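4.2 What people stick on things at home

I came into this part of the study expecting to write mostly about fridges. Everybody I talked to beforehand said the same thing – you'll get fridge magnets and not much else. But I'd asked the households on the Clallimis estate to tell me about any surface they had decorated without painting it, and the replies went all over the place: wardrobes, bread bins, the inside of a meter cupboard, a piano lid. We ended up with 1488 separate items from 33 homes, and 889 of those were stickers. Magnets came a poor second.

I should say a bit about how I sorted them. My first go used the headings from the Hostent survey, which splits household decoration into bought, made and given. I gave up on that within a week. People kept telling me that a sticker was bought, yes, but it came free in a parcel, or a child swapped it for another one at school, so was it bought or given? (I still don't know, and I argued with myself over it for most of February.) In the end I sorted by who had put the thing up and whether anyone else in the house minded, and the material started to make a lot more sense. 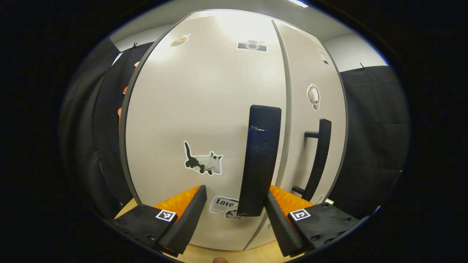 Minding turned out to matter more than taste. In 8 of the homes there was an agreed place where stickers were allowed, usually a cupboard or the side of something, and the rest of the house was off limits. I grew very fond of these arrangements! One mother called hers "the amnesty door". In a few homes the rule had been written down and stuck up as well, which I've counted as an item in its own right, and I'm happy to defend that.

Subjects were harder to pin down. Animals and old-fashioned objects came up again and again (see Figure 3 for one such door), and hardly anyone could tell me why they'd picked them. "I just liked it" was the usual answer, and I've come round to taking it at face value. Sheikh's earlier work on rented rooms reads nearly every choice as a statement about belonging, and I can see that for tenants who aren't allowed to paint. For the owners in my group it feels like a stretch.

Removal is the other half of the story, and I asked about it far too late. The Stindanov interviews, which I go through in 4.3, started with that question and got much fuller answers – mostly about glue, and who was made to scrape it off.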